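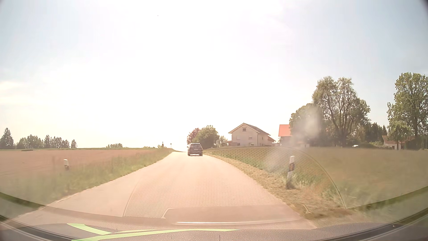
Grimport teaches its delivery carts by remote control. An operator sits in the office with a steering wheel and two pedals, and the cart learns from what the operator does. We asked the head of training how this goes in practice.

"In May we recorded 92 drives," she says. "We kept 80. In the others the operator corrected too late, and the cart would learn the late correction also."

The hardest thing to show is patience. "People with a wheel in their hands want to overtake. I ask them to stay behind and keep the distance – this is also driving."

Each new operator first makes 200 practice turns in the yard. Is that not boring? She laughs. "Very. But after it the hands are calm, and the cart copies calm hands."

The next route, to Postero, will be recorded this summer by two operators.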